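Support > Displays and Docks > Resolved

Ticket 3036: Second monitor goes black for two seconds, then returns with wrong reds

Opened by: Nadhirah Hutapea
Assigned to: Tormod Engebretsen
Site: Stultley
Priority: normal

Reported fault

The right-hand monitor (Collwood, 27 inch) loses signal at irregular intervals. The backlight stays on. Signal returns after two seconds and the desktop layout is kept, but strong reds are noticeably more saturated than before the drop. Turning the monitor off and on at the power button corrects the colour. The left-hand monitor is the same model and is not affected.

The laptop is connected to a Kukon dock. Both monitors run from the dock over DisplayPort. The fault began in June, after the desks were moved and the right-hand monitor was recabled.

Already tried by the user: restarting the laptop, restarting the dock, different wall socket. No change.

First response (Tormod Engebretsen)

Two symptoms, possibly one cause. A link that drops and retrains can come back with a different colour format or range, and the monitor may then apply the wrong preset. I would treat the dropouts as the main fault and leave the colour alone until they stop.

Please do the checks below in order and note the result after each one.

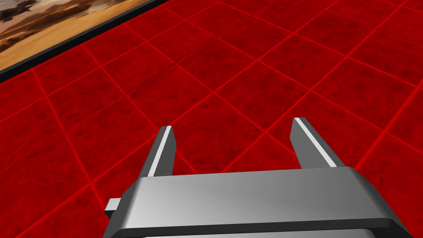 Step 1. Record the monitor settings

Open the on-screen menu while the picture is normal and write down the preset, the input range and the firmware version. Repeat after a dropout.

Result (Nadhirah): firmware 1801 both times. Preset "Standard" before, "Vivid" after. Input range "Auto" both times. I had not chosen Vivid at any point.

Step 2. Swap the cables at the monitor end

Leave the dock end alone. If the fault moves to the left-hand monitor, the monitor is not to blame.

Result: the fault moved to the left-hand monitor within the hour. The right-hand one was stable all afternoon. The left-hand one also changed to Vivid.

Step 3. Swap the ports at the dock

Put the monitor cables back as they were first, then exchange the two plugs at the dock.

Result: the fault stayed with the right-hand monitor. So it follows the cable and ignores the dock port.

Step 4. Identify the cable

Read the printing on the outer sleeve and tell us the length.

Result: Ngui, passive, 7 metres. It goes down the desk leg, along the tray and back up. The other one is the short cable that came in the box.

Comment (Amirul Kusuma)

That length is too long for a passive cable at the refresh rate those desks are set to. It may hold for hours and then lose the link when something nearby switches. We had the same cable on the meeting room display and it was fine there at a lower rate. I have put a two-metre one in the internal post.

Step 5. Fit the short cable and reset the preset

Set the preset to Standard by hand and turn off "Auto picture mode" in the Collwood menu. On this firmware the option is under System, one page further down than the manual states. Set brightness back to 265 cd/m² on both monitors so that they can be compared side by side – the preset change will have altered it.
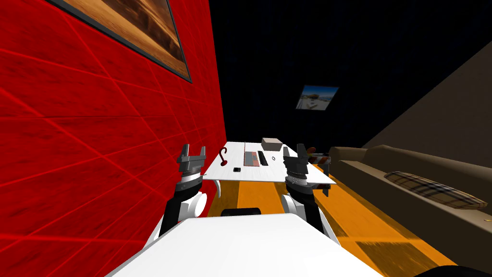

Step 6. Leave it running for a full working day

Keep sleep enabled. Undock and redock at least twice, once with the lid closed.

Result: no dropouts. Redocked three times, lid closed for one of them. Preset stayed on Standard. Reds match between the two monitors as far as I can tell by eye. The dark greys are still slightly lighter on the left, but they always were.

Cause

Passive cable too long for the signal. Each retrain was treated by the monitor as a new source, and Auto picture mode then selected Vivid.

Closing notes (Tormod Engebretsen)

Long cable removed from the tray and labelled for low-rate use only. The grey difference is panel variation and outside this ticket. If it matters for your work, open a calibration request and Gus Ridgeway will bring the meter over. Yusri Nair is checking the other desks in that row for the same cable.

Status: resolved, cable replaced

4 comments | 2 shares | 11 people found this useful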